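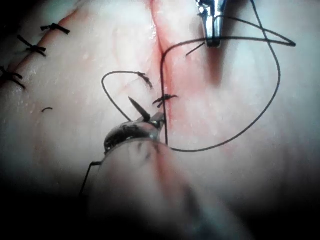 # 缝合台上的规则：我们写下了什么，又改了什么

讲者：Jaanus Stankevičius，Nanness 实验室
场合：Zurkwood 工作坊，下午第二场
时间：三十五分钟，提问十分钟

给自己的提醒：说慢一点。"持针"和"夹针"两个词不要混用，全场只说"持针"。"缝线"和"线尾"也要分清楚。如果主持人举牌，就跳过第 7 页。

---

## 第 1 页　开场

各位下午好。我叫 Jaanus，在 Nanness 做机器人缝合的台架实验。中文是我的第三种语言，如果有哪一句听不明白，请直接举手，我换一种说法再讲。

今天我不讲算法，也不讲成功率。我要讲的是一份文件，我们内部叫它"台规"，打印出来是四页纸，贴在操作台右边的墙上。它规定在组织垫上做机器人缝合的时候，人应该做什么，机器应该停在哪里，数据应该怎样记。

去年 Tromdale 的同事来我们这里做了三天的联合实验。第一天上午，两边的人站在同一张台子前面，用的是同一种缝线，可是对"一针结束"的理解完全不同。他们认为结打紧就算结束，我们认为线尾剪完、持针器退回安全高度才算结束。因为这一个差别，第一天的记录后来全部要重新标。

（停一下，喝水。）

## 第 2 页　范围

先说清楚台规管到哪里。

它只管台架上的工作，也就是组织垫、练习模型这一类。它不是临床规范，里面的任何一条都不能拿去手术室使用。我每次讲都要说这句话，请大家也转告没有来的同事。医疗设备有它自己的法规和标准，请找你们单位负责这方面的人。

台规也不管软件版本，那是另外一份文件，由 Ashour 项目组维护。

（有人会问为什么不合并成一份。回答：试过，合并以后是三十一页，新来的学生不读。）

## 第 3 页　开始之前

这一页有六条，我一条一条念，不要看屏幕背诵，要看听众。

1. 组织垫用夹具固定，四个角都要按一遍。
2. 切口由人来做，做的人在记录表上签名。
3. 同一块垫上如果已经有缝好的切口，新的切口要和它保持距离，旧的缝线不拆。
4. 针先用放大镜看，再交给器械。针尖有弯曲就换掉。
5. 两侧器械空走一次，观察者大声报出"左侧正常""右侧正常"。
6. 手腕上的相机镜头擦干净，并且拍一张空白参考图。

第三条我要多说一点。很多人想要每一次都用新的垫，画面干净，算法也容易处理。我们以前也是这样做的。后来我们发现，模型在干净的垫上学得很好，旁边多了一条已经缝好的切口，它就去追那条切口上的线结。黑色的线尾对它来说太像目标了。所以现在我们特意保留旧的缝线，红色的液体弄脏了表面也照样做。评审的时候有一位老师批评我们的画面"不整洁"，我接受这个词，但是规则没有改。

旧的切口在记录表里要写编号，写清楚它在左边还是在右边，上面有几针。这里的左右，一律按照相机画面来说，不按照操作者站的位置。这一点我们吃过亏，请大家回去检查一下自己的表格。

## 第 4 页　持针

持针是整份台规里面改得最多的一节，现在是第五个版本。

目前的写法是：

- 器械夹在针身上，不夹针尖，也不夹针与线连接的地方。
- 持针以后，针尖在相机画面里必须看得见。看不见针尖的时候，器械只允许向上退，不允许向组织方向移动。
- 针尖的朝向由观察者口头确认一次，系统自己的判断不能代替这一次确认。
- 另一侧器械如果停在组织上方等待，钳口必须闭合或者明确地标为"打开"，不可以处于不知道的状态。

第二条刚写出来的时候，做控制的同事很不高兴。他们说，系统有运动学模型，看不见针尖也知道针尖在哪里。我请他们看了 100 次持针的回放，每一次都把模型计算的针尖位置画在图上。弯针在钳口里会转动，转动以后模型并不知道。看完以后他们没有再反对，还主动把"针尖可见"做成了一个软件里的条件。

（这里会有人问：光线不好怎么办？回答：手腕相机的画面，中间亮，四角暗，这个我们改变不了多少。台规要求针尖留在亮的区域里面。反光太强的地方也不行，组织表面湿的时候尤其要注意，允许操作者暂停去调灯。）

## 第 5 页　线的管理

如果各位只记住一页，我希望是这一页。

初学的人都看着针，有经验的人看着线。我自己做了两年，才真正明白我的老师说的这句话。缝线在组织上面会形成环，有大的，有小的，有的地方自己跨过自己。针从环里面穿过去，有时候是我们要的打结动作，有时候是事故，两种情况从一张静止的图上常常分不出来。

台规里面的规定：

**4.1** 每次拉线以前，观察者要说出画面里有没有线环，线环里面有没有针。

**4.2** 线跨过另一侧器械的时候，那一侧器械不许开合，先把线让开。

**4.3** 线走出画面的部分，按"未知"处理。记录里写"出画"，不要猜它去了哪里。

**4.4** 线的总长度超出规定的，先剪短再开始，不接受"先缝着看看"。

**4.5** 剪下来的线头留在垫上可以，但是要登记。清理放在两针之间，进行当中不清理。

4.5 看起来是很小的事情。有一段时间，我们的检测程序把弯曲的小线头报成"断线"，机器就停了，一个下午停了许多次，操作的学生非常生气，后来就把报警关掉了。关掉报警这件事比线头严重得多。我们开了一次会，结果是两条：线头要登记；报警只有两个人同时在场才可以关，关了要写理由，当天恢复。

我讲这一段的时候不要提学生的名字。

## 第 6 页　停止的权利

在我们的台子上，任何人都可以喊停。访客也可以，第一天来的本科生也可以。

喊停以后的顺序是固定的：

- 机器保持当前的力和位置，不回零点。
- 操作者的手离开控制台。
- 喊停的人说出看见了什么，只说看见的，不说原因。
- 操作者重复一遍。
- 两个人都同意，再继续，或者人工退出。

请注意第一步。很多设备默认的停止动作是"回到安全位置"。可是手里有针、线还连着组织的时候，回到安全位置的这一段路恰恰会拉扯组织。我们请供应商把这个动作拆成两步，他们用了一个季度才改好。在这之前，我们的办法是在按钮上面贴一张黄色的纸，写"持针时不按"。纸很难看，但是有用。

第三步也有人问。为什么不说原因？我们的经验是，一说原因，大家就开始讨论原因，眼睛离开了画面。原因可以放到结束以后，坐下来，对着录像慢慢说。

喊停的记录不作为考核。这句话写在台规第一页，字号比别的都大。刚开始的两个月，还是没有学生愿意喊。后来我自己在演示的时候故意多喊了几次，情况慢慢好了。

## 第 7 页　记录与标注（时间不够就跳过）

现在的数据库里有 584 段完整的缝合录像，拆开以后是 3,544 个标注动作。标注的好习惯，我讲四点。

第一，标注的人不可以是当时操作的人。操作的人记得自己想做什么，他会把想做的标上去，把画面里没有发生的事情也标上去。

第二，允许写"看不清"。有一家合作单位的标注表没有这个选项，标注员只好选一个最接近的。我们拿到数据以后抽查了 100 个动作，针尖被遮住的那些，答案几乎是随机的。我们建议他们加上这个选项，他们加了。

第三，"打紧"和"打好"要分开。画面上能看到线结贴在切口上，线尾向两边张开，这是看得见的。结的强度是另外一回事，要做拉力测试才知道，标注员不可以写。

第四，针距。人眼很容易觉得几针是均匀的，标注员也喜欢写"均匀"。如果要用作训练目标，请量。如果不量，就放在备注里，不要放在正式的字段里。

（备用的话：标注指南有中文和英文两种版本，中文版第三章还有几个翻译错误，是我的错误，正在改。）

## 第 8 页　我们做错过的

这一页我想讲得诚实一点，不要着急翻过去。

台规第一版是我一个人写的，在一个星期一的晚上，写完就贴上墙了。里面有一条：两侧器械之间的距离不得小于某个固定的数值。听上去很安全。可是打结的时候，两侧器械本来就要靠得很近，一个固定的数值根本没有办法遵守。于是每一个人每天都违反这一条，违反习惯了以后，别的条也不认真看了。

第二版我请了三位操作者一起写，写之前先让我坐到控制台前自己缝了十针。我的结很丑，第七针的线绕到了器械上面，是一位硕士生帮我解开的。那一条规则就是在解线的时候删掉的，现在改成按动作阶段来规定：接近、穿针、拉线、打结、剪线，每个阶段有自己的距离要求。

还有一个错误，是关于"两个人"的。台规要求操作者和观察者同时在场，但是没有写观察者不能做别的事情。有一次我走进房间，观察者在回邮件。他没有违反任何一条。现在写上了：观察者的手边不放电脑，每四十分钟换人。

## 第 9 页　如果你们也想写一份

几个建议，不一定适合每一个实验室。

- 从你们最近三次停机开始写，写到一页就先停下。
- 句子里要有做动作的人。"应确认针尖方向"这样的句子，没有人知道是谁来确认。
- 每一条后面写日期和提出的人，以后要删的时候知道该问谁。
- 半年没有用到的条，拿出来讨论，可以删。
- 给新人讲的时候站在台子前面讲，让他们手里拿着持针器。
- 翻译成别的语言的时候，请一位真正操作过的人来校对。我们的英文版曾经把"退针"和"退出"译成同一个词。

Tromdale 已经在用我们的第四节，他们改了编号，增加了双操作者的情况。我认为他们改得比原来好，打算抄回来。

## 第 10 页　提问

可能的问题，先准备好：

**台规会不会让实验变慢？** 会。第一个月慢得很明显，后来操作者习惯了口头确认，慢得不多。我没有做过对照，所以不给数字。

**全自动的时候还需要观察者吗？** 目前需要。4.1 的线环检查，程序可以先报，但是人要再说一遍。什么时候可以取消，我们还没有标准，欢迎讨论。

**为什么用手腕上的相机，不用固定的？** 两种都用。手腕相机离得近，针和线看得清楚，缺点是自己的器械占去很大一块画面，靠近镜头的部分是模糊的。固定相机用来看整体。

**可以拿到文件吗？** 可以，会后找我，纸质的我带了一些。请不要直接上传到网上，第二节里还有供应商没有同意公开的内容。

最后谢谢主持人，谢谢 Zurkwood 的技术人员，投影是他们中午帮我修好的。记得把翻页笔还回去。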